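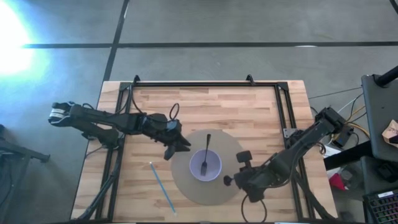
One comment on the draft plan said that the arms should come off the shopping list entirely, and that the money should go to the parts that wear out or get lost. We adopted most of that. The current version of the Cundurov equipment plan buys no arms and no compute. It covers grippers, finger pads, cabling, frame hardware and the objects the arms handle.

Last updated: July

1. Scope

Cundurov is a two-arm tabletop manipulation project run in the shared hall at Flurnham. The task set is tableware: bowls, forks, spoons and the surfaces they sit on. Both arms work over a single wooden table with a black extrusion frame around the work area. The plan covers one term of operation. Items already owned by the hall are listed in the inventory sheet and are not priced again.

2. Budget

The approved ceiling is $3165. Of this, $200 is held back for shipping and returns, and $80 is assigned to tableware and mats. The remainder is split between gripper spares and table hardware, with gripper spares taking priority if quotes come in high.

No contingency line was allowed. If a quote expires before the order is placed, the difference has to come out of table hardware.

3. Gripper spares

The first draft listed one complete spare gripper. The revised list replaces it with finger sets, pads and fasteners, plus one spare wrist cable per arm. A complete gripper would have used most of the budget and would still have left us without pads.

Fasteck quoted the finger sets and pads as one lot with a lead time of 3 weeks. Mercado quoted them separately at a lower unit price but would not confirm stock on the pads. We selected Fasteck for the lot and Mercado for the wrist cables.

Both quotes exclude tax. The school's exemption form must go in with the order, and a corrected invoice takes longer than the parts do.

4. Table hardware and cabling

The frame is standard slotted extrusion, so brackets and T-nuts can be bought from either supplier. The list includes corner brackets, end caps, and cable clips sized for the slot. Slack in the arm cables has to be kept clear of the work area through the full reach of both arms, and clip positions should be marked with the arms extended before anything is tightened.

Floor cabling between the table and the operator desk is a separate item. We priced a low-profile cable cover and a sleeve. The cover costs more and is the one we recommend.

5. Tableware and mats

Objects are bought in matching sets so that a damaged piece can be replaced without changing the task. The lavender bowl is the reference object. It is used with a fork or a spoon, on a round beige disc or a round taupe-gray mat. The mat has a pebbled grain and a stitched border, and any replacement should match it in color and texture. Glossy mats were rejected in the catalog review.

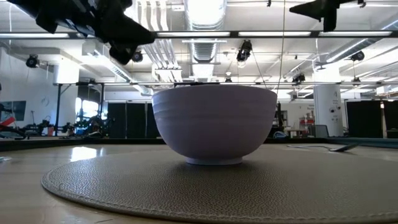 6. Order sequence

Finger sets and pads are ordered first, as they have the longest lead time. Wrist cables follow on a separate purchase request to Mercado. Frame hardware and the cable cover are ordered after the Fasteck invoice has cleared, when the balance is known. Tableware is bought locally and claimed on receipts.

7. Open items

The pad material is still undecided between silicone and urethane. Fasteck supplies both at the same price, and the order form can be changed until it is submitted. Storage for the spares at Flurnham has been requested and is awaiting a shelf number.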